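Re: [lunik-users] perception node 2.0 defaults, please test
From: Jacinto Huerta
To: lunik-users

Suqin Shi wrote:
> The new depth filter in Lunik is on by default from this release.
> It fills holes on transparent surfaces before the planner sees
> them, so glassware should no longer need hand-made collision
> boxes. We ran 300 planning requests on the Zeleke bench set and
> had no collisions in simulation. Unless somebody objects, I would
> like to drop the manual box loader in September.

Suqin, I object, or at least I'd like to see a lot more before the loader goes.

"No collisions in simulation" means no collisions with the objects the simulator was told about. If the filter loses a tube rack, the planner is free to go through it, and your log stays clean. Which scene did you check against, the filtered one or the one the bench set ships with? The release note doesn't say.

I spent Sunday running the node on our own bench. The wrist view is where I expected trouble. There is a glossy blue bar on a metal stand, then a glass beaker with printed marks, then clear racks behind it, and the edges of the tubes and the rack all overlap.

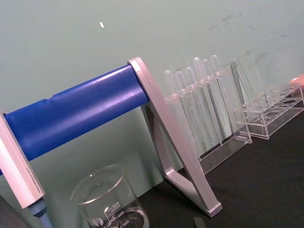 1. Hole filling

The filter fills from whatever solid depth it finds nearby. For clear plastic in front of a wall, that is the wall. I got 812 filled patches in one pass and most of them sat on the wall plane. The point cloud looks very tidy – and the rack is gone. I would take the ragged cloud from the old version over this one, as at least the planner refused to move through unknown space.

2. Merging the two views

Clotilde told me the head camera would sort this out, so I turned on merging and ran it again.

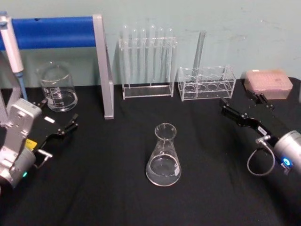 My complaint with the merge step is how it votes. Each view gets one vote per voxel, a filled value counts the same as a measured one, and two wrong fills beat a gap. The Erlenmeyer flask standing on its own in the middle of the black cloth should be the easy case, and it came out as a short stub at the height of the liquid with no neck above it. Raising the confidence cutoff to 970 brought part of the neck back and threw away half the cloth.

So before anything is removed, could we have:

- a flag on every filled voxel, so the planner can treat it as unknown
- the filter off by default
- the box loader kept for at least one more release

Hermenegildo has a patch for the first of these in the Kutow branch. It's 20 lines and I haven't found a problem with it yet, though I've only tried it on one machine.

Happy to send the bags to anyone who wants to rerun them.

Jacinto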